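Why does water have a skin?

Fill a glass to the very top. Add a few more drops with a spoon. If you are careful, the water rises above the rim and stays there in a low dome. It looks as if something is holding it in. Something is, and it is called surface tension.

## What water is made of

Water is made of molecules. A molecule is a very small piece of matter, far too small to see with a classroom microscope. Each water molecule has three parts: one oxygen atom and two hydrogen atoms. The oxygen end has a slight negative charge and the hydrogen ends have a slight positive charge. Opposite charges pull toward each other, so the oxygen end of one molecule pulls on the hydrogen end of the next.

A molecule deep in the water has neighbors on every side. It is pulled up, down, left and right, and these pulls balance. A molecule at the top has neighbors beside it and below it, but only air above it. Air pulls on it very weakly. The top layer is therefore drawn inward, and the water behaves as if its surface were stretched tight.

The word "skin" is useful but not exact. The skin on warm milk is a real layer that you can lift off with a fork. The surface of water is made of the same water as the rest, and the molecules in it keep changing places with the ones underneath.

## Why drops are round

Surface tension pulls a piece of water into the shape with the smallest outside. For a given amount of water, that shape is a ball. Small falling raindrops are very nearly round. They don't have the pointed top that people draw.

Large drops are different. As a drop grows, the air pushing against it from below flattens its underside, and it begins to look like the top half of a hamburger bun. If it grows larger still, it breaks into smaller drops.

A drop sitting on a table is also flattened, in this case by its own weight. How flat it gets depends on what it is sitting on. On wax, water pulls on itself more strongly than it pulls on the wax, and the drop stands up. On clean glass, the pull toward the glass is strong and the drop spreads out.
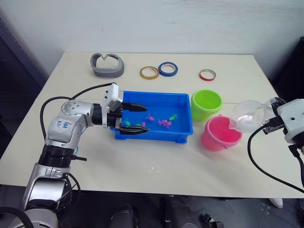
Scientists measure this with an angle. They look at a drop from the side and find the place where the edge of the drop meets the solid. The angle inside the drop at that point is called the contact angle. A small angle means the water spreads. A large angle means the water beads up. Lotus leaves have a very large contact angle, and rain rolls off them in beads that carry dust away.

## Walking on water

A pond skater is an insect that stands on ponds. Its legs are long and covered with tiny hairs, and the hairs are coated with wax. Each foot presses a small dent into the water, but does not break through. The dented surface pushes back up, and this push is enough to hold the insect's weight.

You could not do the same. The push depends on the length of the line where the foot meets the water. Your weight depends on your whole volume. When an animal gets larger, its weight grows much faster than the edge of its feet. If a pond skater were made twice as long, twice as wide and twice as tall, it would weigh 8 times as much, but the edge of each foot would only be 2 times as long.

Radka Vidmar, who wrote to this magazine from Todorova in November, asked whether a pond skater could stand on soapy water. It would probably sink. Soap weakens the surface, and it also helps water get in among the hairs on the legs. For this reason, soap should never be put into a pond to find out.

## What soap does

A soap molecule is long. One end is attracted to water. The other end is attracted to oil and grease, and stays away from water if it can. When soap is added to water, many of its molecules go to the surface and line up there, with one end in the water and the other end pointing at the air.

Soap molecules at the surface do not pull on each other as strongly as water molecules do. The surface tension drops to less than half of what it was. Soapy water can then spread into small gaps in cloth – one of the reasons it washes better than plain water.

Bubbles need soap for a related reason. A bubble is a thin sheet of water with soap on both faces. If one spot gets stretched, the soap there thins out, and the surface tension at that spot goes up. The spot pulls in water and soap from around it and is thickened again. Plain water cannot repair itself in this way, so its bubbles break almost at once. 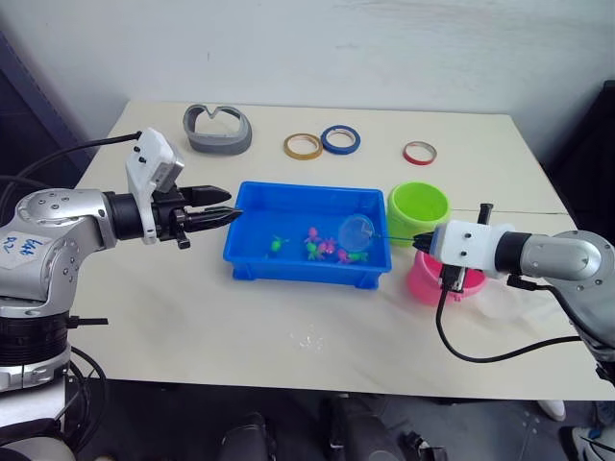
Volume 14, Number 2

## Test it: the pepper dish

You will need:

- a wide, shallow dish
- clean water
- ground black pepper
- one drop of dish soap
- a cotton swab

1. Pour water into the dish until the bottom is covered.
2. Wait until the water stops moving.
3. Shake a little pepper over the surface. Most of it will float.
4. Touch the middle of the water with the dry end of the swab. Write down what the pepper does.
5. Put the soap on the other end of the swab. Touch the middle again.

At step 5 the pepper moves quickly to the sides. The soap lowers the surface tension in the middle. The surface near the edges is still pulling at full strength, so it draws the top layer outward, and the pepper is carried with it.

If you want to repeat the test, rinse the dish several times first. A very small amount of soap left behind will stop it from working.

## Words to know

**Atom:** a very small unit of matter. Molecules are made of atoms joined together.

**Contact angle:** the angle inside a drop where its edge meets a solid.

**Molecule:** two or more atoms joined together.

**Surface tension:** the inward pull that makes the surface of a liquid act as if it were stretched.

Text by Helmi Oksanen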